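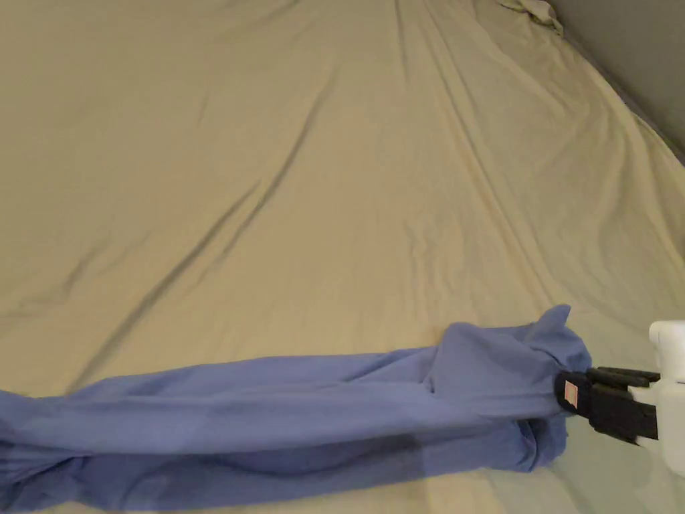 ## The bed is the wrong surface for folding

Most households fold laundry on a bed. The reasons are easy to list: it is the largest flat area in the home, it stands near the wardrobe, and it is usually free between morning and night. My view is that it is also the worst folding surface most people own, and that a good part of what is blamed on poor technique should be blamed on the mattress.

Folding is a matter of bringing edges into line. To do that, the cloth has to be laid out at its full width without tension, and it has to stay where it was put while the hands go elsewhere. A table does both. A mattress yields under the hand, so pressure applied to smooth a sleeve produces a hollow, and the cloth follows the hollow. When the hand is lifted the surface comes back up and the sleeve has moved. The movement is small, but a shirt folded in thirds takes the error at the first fold and carries it into each one after that.

The sheet makes matters worse. Even a fitted sheet, properly tucked at the corners, forms shallow diagonal ridges once the bed has been slept in or leaned on. These ridges are a poor reference. On a table the front edge is straight and can be used as a guide for a hem. On a bed there is no straight line within reach. The seam of the mattress is rounded and lies below the working height, and the creases in the sheet run wherever the last load pulled them. People line a garment up by eye against a pattern of wrinkles and wonder why the stack leans.

Then there is friction. Cotton on cotton grips. A shirt dragged towards the folder across a cotton sheet does not slide as a panel. It rolls on itself, lengthwise, and ends up as a tube with one end bunched. Anyone who has pulled a work shirt by the hem from the far side of a double bed will know the shape. To recover it, the garment must be lifted clear, shaken and laid down again, and each lift adds time to a job that ought to consist of two or three placements.

I put this to Mogens Briem, who ran the linen room of a small hotel for 17 years and has firm opinions on most textiles. He disagreed with me about one point. In his experience the softness of the bed matters less than its height. A standard mattress top sits well below the elbow of an adult, so the folder bends at the waist and works with extended arms. With the arms extended, the hands are less precise and the far shoulder seam of the garment is judged at a shallow angle. He would accept a soft surface at the right height before a hard one at the wrong height. I would not, but I concede that the two faults are usually found together and are difficult to separate in a bedroom.

The usual answer to all this is a folding board. I have used two, a plastic one sold as the Bikley and a stiffer hinged one from Gagnon. Both work on a table. On a bed the Bikley rocks, and its side panels do not close flat on a soft base. The Gagnon is heavy enough to stay put but sinks at the hinge, and the last fold opens again as the panel is drawn back. A board corrects for the operator. It does not correct for the base, and the makers would do well to print that on the packet.

A better answer is a plain rigid sheet laid over the mattress. Mine is a piece of painted hardboard, 1000 mm long, with the corners rounded so that they do not catch the bedding. It cost less than either folding board. It lives behind the wardrobe and takes a few seconds to put down. The low height remains, and Briem's objection with it, but the hollow, the ridges and the grip of the sheet are all dealt with at once. A garment can be pulled across paint without rolling up.

Colour deserves a short note. A pale neutral sheet gives good contrast with a mid-blue or dark garment, and the edges are easy to find. It gives almost none with white or cream laundry, where a pillowcase on a beige sheet has to be located partly by touch. My board is dark green for this reason. It is no help with dark green towels, of which I own several.

There are fair objections. Large flat items are a separate case. A double duvet cover will not fit on any domestic table, and the bed is then the only sensible place, particularly with one person working alone. Items that are going to be rolled, such as socks or gym kit, do not need a reference edge at all. Nor does it matter much how a pyjama top is folded if it will be worn the same evening. The case against the bed applies to shirts, tunics, trousers and anything which will be stacked or put on a shelf.

The last objection is that people like folding on the bed. They can tip out the whole load, see what there is and sort it by owner. I have no quarrel with sorting there. A bed is a good sorting surface for the same reason that it is a bad folding one: things stay roughly where they are dropped. The two operations are separate and should be done in separate places. Tip the basket out on the bed, make the piles, and carry each pile to the kitchen table. If the table is in use, put the board down.

Since May I have folded all the household shirts this way. The stacks stand up straight on the shelf, and the ironing basket is lighter, though some of that is down to the weather.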